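Curriculum Diary: Reading Materials Review, Grades 3 to 5

May 25, 2022
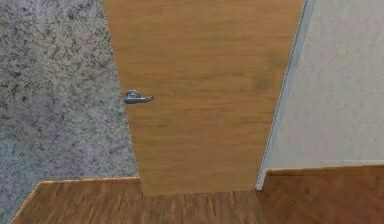 Department of Elementary Literacy, Ackroyd School District

The department met this morning to continue its review of the Skundden reading series, which has been in use in 2 of our schools since the fall. Mwajuma Mrema presided. Benedek Veres attended on behalf of the grade 4 teachers and brought the written comments collected from classrooms at Candham Elementary.

The first hour was given to the fluency passages. Teachers report that the passages are well chosen and that students ask to reread them. The difficulty lies in the jump between the end of Level C and the start of Level D, where sentence length increases sharply and several new vowel patterns arrive in the same week. Mr. Veres proposed that the department write a short bridge unit. It was agreed that he will draft the word lists and that Ms. Mrema will select the passages. The unit should run for no more than eight school days.

We then turned to the student workbook. The present edition contains 200 pages, and the grade 3 teachers have asked whether all of them must be completed. They need not be. The department's position remains that the review pages at the end of each chapter are optional for any student who has passed the chapter check, and the teacher guide will be marked to say so. Several parents have written to ask the same question, and a reply will go home with the summer packet.

Spelling took longer than planned. The series places its spelling lessons on a separate track from reading, and some classrooms have fallen a chapter or more behind. I noted the view of the Candham teachers that a single weekly list -- drawn from the reading passage itself -- would be easier to manage at home and at school. Ms. Mrema asked for samples of student writing before any change is made. I share her caution. A list that matches the passage is convenient, but the present track does return to older words in a steady way, and I would not wish to lose that.

The Proltent listening library was discussed briefly. It holds 44 recorded titles at the grade 3 level and fewer above it. Teachers use it mainly for students who read below grade level and wish to follow the same book as their classmates. The department will renew it for one year and look again at the grade 5 titles, some of which are dated.

Orders for the coming year must be placed before July. I have entered a request for 70 sets of the grade 4 workbook, with teacher guides to match, and have left the grade 5 request open until enrollment is confirmed. The answer keys are to be ordered separately this time. Last year they were packed inside the student copies and had to be removed by hand.

For my own record: the sample chapters for the bridge unit are due to me by the end of next week, the parent reply needs a second reader, and the chapter checks for Level D still contain the error in item six. I have written to Skundden about it twice. Corrected pages should be copied locally if no answer comes before the orders go out.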